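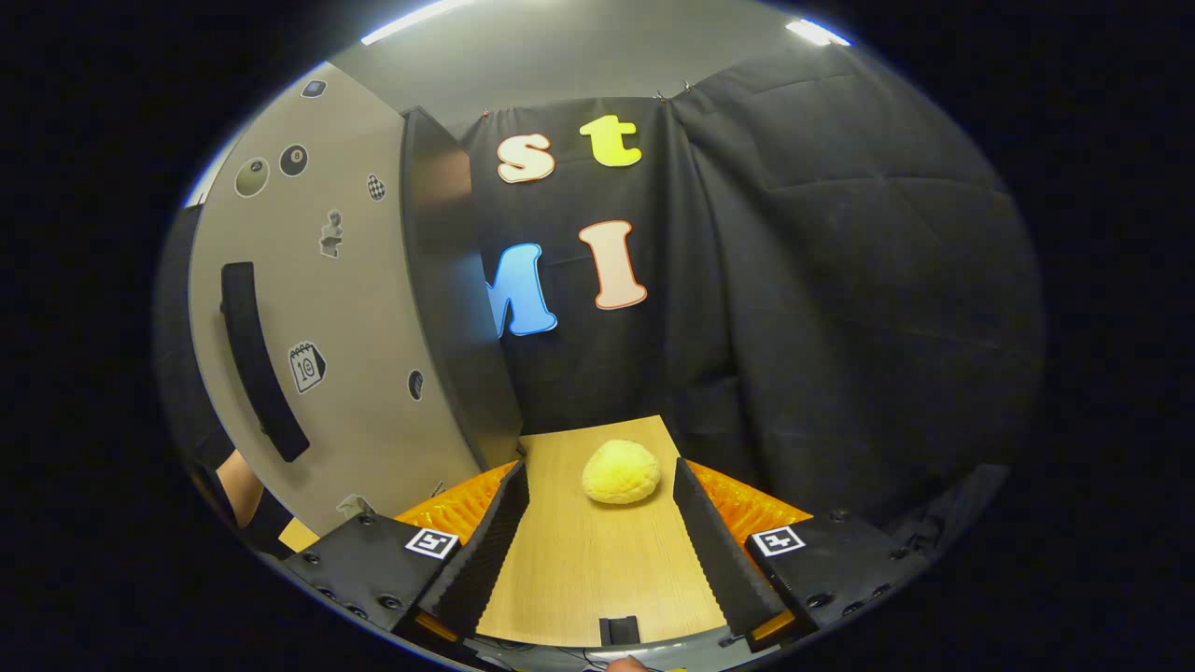

4.2 Recording grasp demos, soft objects

Read 4.1 first. Gripper must be paired and the clock synced or the whole batch is junk.

1. Wipe the lens. Check both square markers, one per housing. Scratched or peeling = replace before you start.

2. Set the object on the board, near the middle. Sponge ball first, it's forgiving.

3. Fingers open all the way. Hold still for 3 seconds. Cileo uses this as the start pose.

4. Press record, wait for the beep.

5. Move in slow and straight. Close until the ball just gives, then lift. Don't crush it.

6. Put it back down, open, back off. Stop recording.

7. Shift the ball a little, go again. 70 good takes per object. More than 85 is wasted disk, the trainer drops the extras.

Note: misses are fine, keep them. Tag as MISS in the Cileo list, dont delete. Takes where you fumbled the button, delete.

Note: leave the background alone mid-batch. Change it between batches only, and log the change.

CAUTION: keep your free hand away from the finger tips while closing. Pinch hazard.

CAUTION: no sleeves or cables across the markers. If tracking drops out for a stretch the take gets rejected at upload.

Upload at the end of each batch, not end of day. Stuck at "verifying"? See section 4.4 or ask Aslak Grønli at the Stekthorpe desk, mornings are best.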